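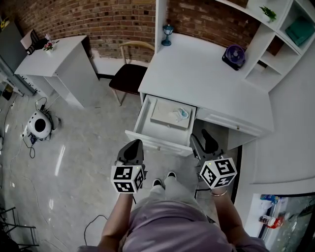 In Praise of the Nearly Empty Drawer

My aunt's rule was that a desk drawer should be full enough that you had to push down with the flat of your hand to close it. I lived by that for years (batteries, takeout menus, keys to apartments I'd moved out of), and I want to argue, as gently as I can, that she was wrong, bless her.

A top drawer is the handiest spot in any room. It opens right at your waist, you barely have to look down, and whatever is in it gets used. So why do we fill it with things we never want? A white box with a bit of tissue on top is plenty for one drawer, if you ask me. Pull it open and you see all of it at once, and you can decide about the tissue right then.

I came around to this after we moved to Kollum, when I sat on the floor one Wednesday and counted what came out of my own desk. There were 264 things, and 51 of them were pens! Four wrote. I kept those, plus the stapler, and the rest went out to the hall in grocery bags, where I'm sorry to say they stayed until September.

Now, I'm no fan of bare rooms, and I'd never tell anyone to clear away the things they like to look at. A little blue lamp at the back of a white desktop, a small purple fan beside it, a green plant up in one of the cubbyholes: those can stay as long as they please. They sit out in the open where you'll notice if they get dusty. I'd even leave the lower cubbies empty for a good long while, whatever the storage catalogs say about baskets. Something will come along that needs the room, and it's so nice to have a place ready for it.

My aunt, I should add, could always find a rubber band. I have to go and ask the neighbors.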